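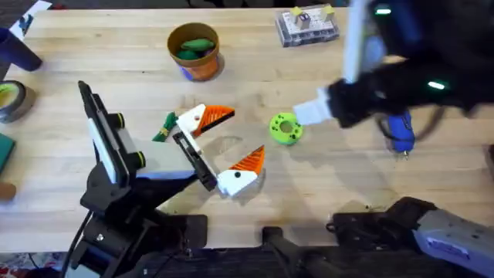
Pylyp Levchenko

Wood grain is the pattern you see and feel on the surface of a piece of wood, and it has been loved, argued over and copied for as long as people have made furniture. The word covers several things at once. A carpenter who talks about grain usually means the direction in which the fibers run, while a shopper admiring a table is more likely thinking of the lines and swirls on top, which woodworkers prefer to call figure.

Those lines begin with the way a tree grows. In places with real winters, a tree puts on a pale, quick layer of wood in spring and a denser, often darker one later in the season, and the pair makes up one yearly ring. Saw a log straight through and the rings show as tall arches, sometimes called cathedrals. Quartersawn boards, cut so that the rings meet the face at 60 degrees or more, show narrow, nearly straight lines instead — and in oak they also bring out the shiny flecks that so many people cherish in old chairs.

Light woods such as maple, birch and ash are popular for tabletops, partly because they make a room feel brighter. Maple has a quiet, fine grain and takes a smooth finish without much fuss. Ash is bolder, with open pores you can feel under a fingertip, and some finishers like to fill them before the first coat.

Grain matters to the hands as well as the eyes. A plane pushed with the grain lifts long, lovely curls, and one pushed against it can tear the surface badly enough to spoil an afternoon. Wood also swells and shrinks across the grain far more than along it, so a wide solid top needs room to move, and good makers fasten it with slotted screw holes or small wooden buttons. A top glued firmly to its base in a damp August may well split by February, once the heating has been on for a while.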